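Ideck Forum > Workshop and Craft Room > Surfaces

White tabletop for a craft table – regrets?

Started by plumbline_27, 3,171 views

plumbline_27
I'm replacing the top on a sewing and model table. The old one is dark brown and hides every pin I drop. The Flondier top comes in white or gray at the same price. Does white hold up to daily use, or should I go gray?

oxbow
White, if you sort small parts. I have had a white Munaneo top for six years. Dark screws and black thread show up immediately. It marks under rubber feet, so put felt under anything that stays in one place.

tare_weight
Disagree. White under a bright ceiling light is tiring after an hour. I went to mid-gray and get fewer headaches. Pins are silver anyway, and silver on white is poor contrast.

oxbow
Glare comes from the finish. A matte white top under a diffused lamp is fine. Gloss white is bad, but so is gloss gray.

kerf13
I'm on the white side. For reference, an orange cylinder held upright on a white top:

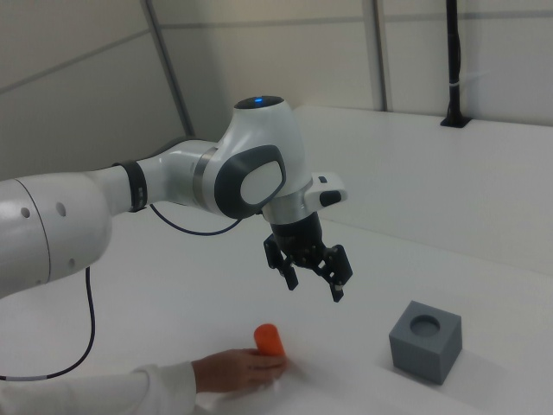
Orange on white, black parts behind.

Strong colors and black both separate well from the surface. Pale parts are the weak case, and for those I put down a dark mat.

tare_weight
Then you own a white table and cover it with a dark mat. Gray does both jobs.

kerf13
Gray does both jobs at half strength. The mat goes down when I need it, maybe one job in ten.

plumbline_27
What about stains? I use fabric marker and some dye.

oxbow
Marker comes off mine with rubbing alcohol if I get to it the same day. Dye does not. I have a pink ring from May that is permanent.

tare_weight
Gray would show that less.

plumbline_27
Going with white in matte, plus a Chaiyaporn cutting mat in dark green for pins and dye work. The top is 27 mm thick, so I also need longer clamps.

oxbow
Check the overhang before buying clamps. Mine had a rail set back 13 mm from the edge and the first pair would not seat.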